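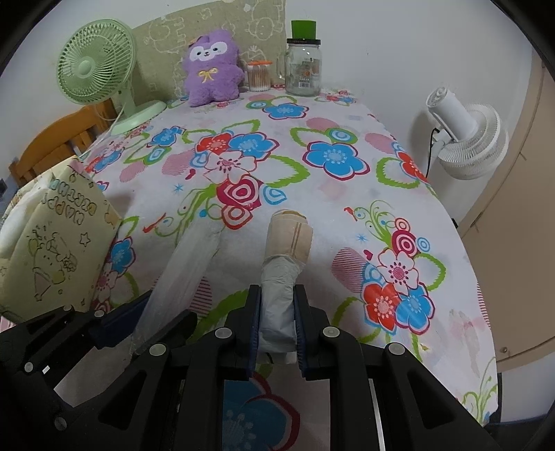
Okay so I finally have a ticket for the Maj-Britt Engström signing at Toltgate Books and I need to talk to somebody about it, so you all get a thread. I have been reading her since I was in middle school, and she has never once done an event within driving distance of me. My outfit is picked, my copies are stacked up, and there's still plastic bag all over my floral sheets, the one with the blue flowers, so clearly I am a calm adult who is handling this well.

The event is January 5, 2024, doors at 6. It's for the new one, Nygård, the novel about the two sisters and the ferry line. If you preordered through the store your ticket is your receipt, so don't delete that email like I almost did!!

There are 300 seats and 267 were gone when I checked out this morning. If you're on the fence, please get off the fence.

Rules, for everybody who keeps DMing me: she'll sign the new book plus 2 from home. She'll write your name but she won't do long messages, so no "happy birthday to my cousin Pam and also sorry about the boat." (Real thing I saw somebody ask for at another signing. The author did it, too. Bless him.)

Photos are okay while you're at the table. A store person takes your phone and snaps it for you so the line keeps moving.

Dayana Henao is doing the interview part, 30 minutes, before the signing starts. I love her podcast and I love that she asks writers about money. I am begging her to ask about the ending of Rorkard. I have been mad about that lighthouse chapter since July.

Now my big problem, which is that I own five of her books and can only bring two extras. Rorkard is a yes. The other spot is between my beat-up paperback of Batstead with the soup stain and the nice hardcover my sister gave me. The soup one is the one I've read to pieces. Would it be rude to hand an author a soup book?

Update, the replies say soup book. Soup book it is.

I'm taking the early bus and getting in line at 4:30. If you see a short person in a green coat mouthing her question over and over, come say hi, I have snacks!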